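Section 4: Dressing the cell and checking for clear travel

By now both arms should be bolted to the rail and talking to the Telero controller, so put the kettle on, because the next part is the pleasant part. Allow 20 minutes.

1. Switch off the motor power at the Akstead supply.
2. Spread your cloth over the floor of the cell and smooth it towards the back wall.
3. Hang the mesh baskets on the frame and give each a gentle tug.
4. Set out your practice pieces. Maribel Castaño likes to start with something flat and light, and I've come around to her way of thinking.
5. Swing each arm by hand, slowly, through its whole reach.

Caution: Keep your fingers well away from the elbow joints while you do this!

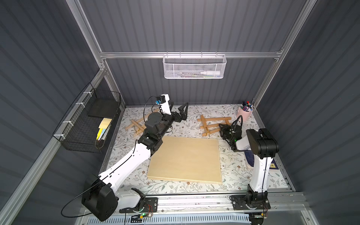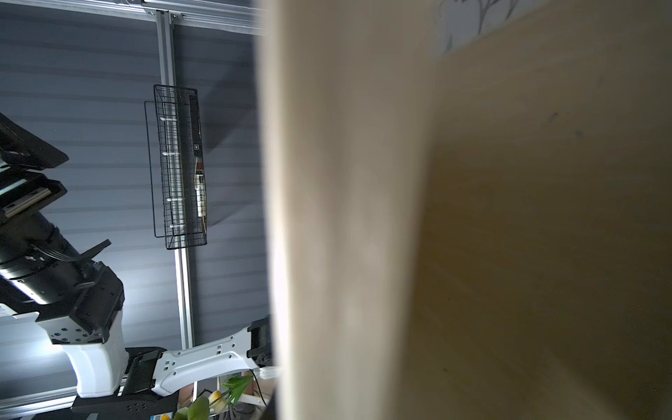

6. If a cable pulls tight at any point, give it more slack and try again.
7. Restore power and run the Chambi homing routine at 18 per cent speed.

Note: Leave the speed there for your first evening, however tempting the slider looks.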